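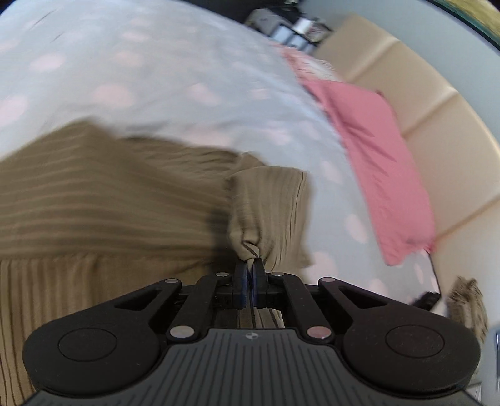
Cirnis recalls hand-held grippers after two operators are hurt

2022-05-25

Cirnis has asked customers to stop using its Droline hand-held gripper after two people had fingers pinched when the jaws failed to open on release. The recall covers all 729 units shipped so far.

The Droline is held in one hand and worked with a trigger. Operators use it to pick up clothes, bedding and other household items in ordinary rooms, and the recordings are used to train robots to do the same chores. Most of the units are with Divitz, a contractor in Egan that pays people to record the work in their own homes.

According to a notice Cirnis sent to customers, a return spring inside the handle can slip off its seat after heavy use. When that happens, the jaws stay closed after the trigger is let go. If the operator then tries to pull the cloth free with the other hand, the spring can catch again and the jaws can snap open and shut without warning.

Both injuries happened in May during clothes-folding sessions. One operator had a bruised thumb. The other needed stitches in an index finger and has not yet returned to work.

"The parts passed our bench test, but the test was too short," said Ivan Melnychuk, head of product safety at Cirnis. "We cycled each spring 2000 times. A person folding laundry every day gets past that number quickly, and knit fabric puts a sideways pull on the fingers that we did not test for."

Melnychuk said the company had received earlier reports of jaws sticking but had treated them as a problem with lint in the linkage. Customers were told to clean the joints with a dry brush. He said that advice was wrong and has been withdrawn.
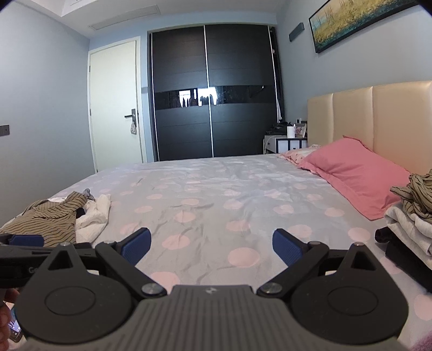

A hand-held gripper with its jaws open over a bed, with clothes piled on both sides.

Divitz has stopped all home sessions that use the Droline. It said operators with work already booked would be paid for it. Recordings made before the stop will be kept, except those in which the jaws can be seen to stick.

Cirnis plans to replace the spring and add a metal clip that holds it in place. The first 200 repair kits are to go to Divitz, with other customers to follow. Fitting the clip means opening the handle, and the company is asking owners to leave that to a service shop.

Until then, units should be switched off and put away. Anyone whose gripper is stuck closed on an item should set the tool down and cut or slide the fabric out from the side, keeping fingers clear of the pads. Cirnis said it would pay for damaged clothing.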